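Looking After Your Guitar When You'd Much Sooner Be Playing It
Tips for the kitchen-table guitar tech
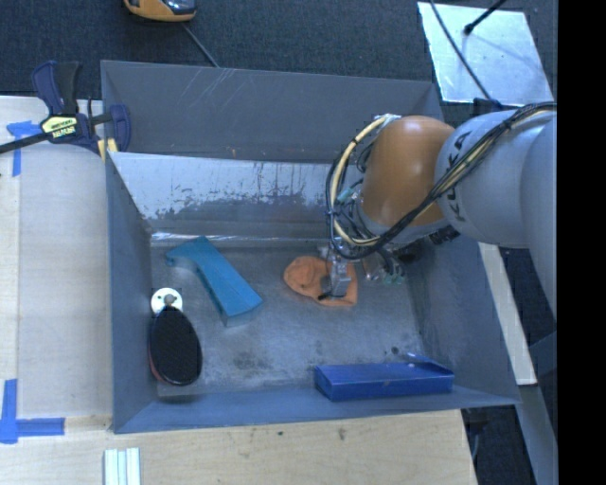 I have owned an electric guitar long enough to have ruined one and rescued two, so take what follows in that spirit. Most of it can be done at the kitchen table with a towel under the body and a rolled-up sock under the neck. A clean sock, if the table is also used for meals.

Strings
If you play loud and tune low, you sweat, and sweat eats strings. Wipe them down when you finish, underneath as well as on top. An old cotton T-shirt does it, and every metal fan has a drawer full of those. I use a Hukard shirt from a tour so badly attended that the band outnumbered the bar staff only narrowly.

Change strings one at a time if you have a floating bridge. Take all six off at once and the springs in the back will pull the bridge down into the body, and you'll spend the evening getting it level again while the soup boils over. If you have to take them all off to clean the fretboard, wedge a folded cloth under the back of the bridge first.

When the new set is on, pull each string gently away from the board, retune, and do it again until it stops going flat. People who skip this step are the same people who tune between every song.

Frets
Grimy frets make bends feel like dragging a chair over gravel. Mask the wood with low-tack tape and rub each fret with 0000 steel wool. Cover the pickups before you start! They are magnets, and steel wool sheds. Dörte Frerichs forgot, and her bridge pickup had a beard until October.

Don't oil a maple board with a finish on it. Rosewood and ebony will take a drop or two of fretboard oil on a cloth, twice a year. If the oil is pooling, that's dinner, so wipe it off.

Crackling knobs
Turn everything off and unplug. Pop the back plate, give each pot a short squirt of contact cleaner where the lugs go in, then turn the knob back and forth thirty times. Kitchen spray is no substitute, whatever the man in the rehearsal room told you. He told me too.

Put the screws in an egg cup as they come out. A Nutstead mustard jar lid will do, but it tips over if you breathe near it, and those screws are the exact color of my floor.

Cables
Coil them loosely, over and under, and tie them with a strip of old bootlace. Wrapping them tight around your elbow looks professional and breaks the conductor just behind the plug. Pascal Oltmanns keeps a bag of dead cables he is going to solder one day. I have a bag like that as well.

To find out which end has gone, plug in at low volume and wiggle each plug in turn. Mark the bad end with tape immediately. You will not remember.

Noise and neighbors
A heavy rug folded double under the cabinet takes some of the thump out of the floor. It does nothing for the treble, so turn the cab to face a sofa or a full wardrobe. Roswitha Lammers downstairs now says she can only hear the drummer, and we don't have a drummer at my place, so I've left that one alone.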